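I got a letter from my landlord in August, and so did everybody else on my side of Flallside. Same envelope, same two paragraphs. The building has been sold to a company called Vashisht, and our leases carry over as they are until they run out.

So I called the new office to ask about deposits, which was the thing my neighbors kept stopping me about on the stairs. Savita Malhotra picked up (on the second ring!) and told me the deposits move over with the sale, and that every tenant will get a statement showing the amount. If yours looks wrong, you have 20 days to write back. Email is fine, she said, but put your unit number in the subject line or it'll sit in the general inbox.

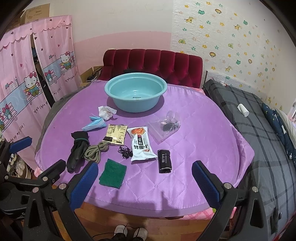

*Odds and ends on a purple quilted tablecloth, with a teal basin at the back.*

Rent is the other big question. Nothing changes for anyone in the middle of a lease. Renewals are where it gets fuzzy — Malhotra said new terms would be mailed out 2 months before a lease ends, and she wouldn't give me a number. My own lease has 4 months left, so I'll find out before most of you do, and I'll post it when I have it.

Dionysis Triantafyllou on the top floor asked whether the new owners plan to turn the place into condos. I put that to the office too and was told there's no such plan "at this time." Make of that what you will. He's already digging out his old lease to see what it says about a sale, and I'd suggest you do the same.

Payments still go through the Orko portal for now. If you pay by check, make it out to Vashisht starting with the next one. The drop box by the mailboxes stays where it is.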